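**Geert Segers** · January 13, 2025

OK so I've spent my whole evening on clear acrylic and now you all have to hear about it. Thread!

**1/**
Back in July I bought a pile of clear stands and holders for the shelf in the hallway (the one everybody drops their stuff on). They looked amazing for maybe a week. Then came the fingerprints. Then came me, with a paper towel, making everything so much worse.

**2/**
Please do not use a dry paper towel. I did it for months and my oldest stand, the Quispe one, has a haze on the front that only shows when the lamp is on. The lamp is always on. I live with it.

**3/**
What I do now: rinse off the dust first under lukewarm water, one drop of dish soap, fingers only, then a soft microfiber cloth. Pat, don't rub. I keep one cloth just for this and it never goes near the stove.

**4/**
And no window cleaner with ammonia in it! My sister swore by it and her cake cover went all crackly along the rim. She's still mad at me for noticing.

**5/**
Stickers are a whole other evening. Price labels, those little dots, the felt pads that slide around and leave a gray ring. A bit of cooking oil, wait ten minutes, roll it off with your thumb. Some of them fight back. The Zivano tray took me three rounds and I ate a sandwich in between.

**6/**
Somebody asked how many of these things I own. I'm not telling you, but I did have to move the good plates.

**7/**
Storage! They scratch each other if you nest them bare, so I put a sheet of tissue in between. I bought a pack of 300 sheets and I've used about 50, so if you live near me and need tissue, come over.

**8/**
Tonight's lineup is on the table and I'm going piece by piece, looking for smudges from an angle. Straight on you'll miss half of them. Get your eye down low and let the light slide across the plastic.
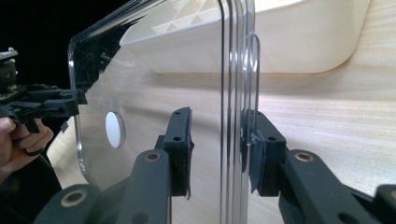

*2 min read*

**9/**
See the streaks up near the top left? Those are what I'm after. The little white disc I'm leaving alone until I've decided whether I want it there.

**10/**
Edges are my favorite part, I could look at them all night. When a thick cut edge is clean it lights up in one thin line, right around the corner. A cotton swab is good for anywhere the plastic bends back close to itself and your finger won't fit.

**11/**
Somebody will ask about polish. I've tried the Orivau paste on one scratch and it helped a little, but my arm hurt the next day. For the deep ones I just turn that side to the wall.

**12/**
Kettle's on, cloth's in the wash. If you have a trick for that gray felt ring, please send it, I've still got two trays to do!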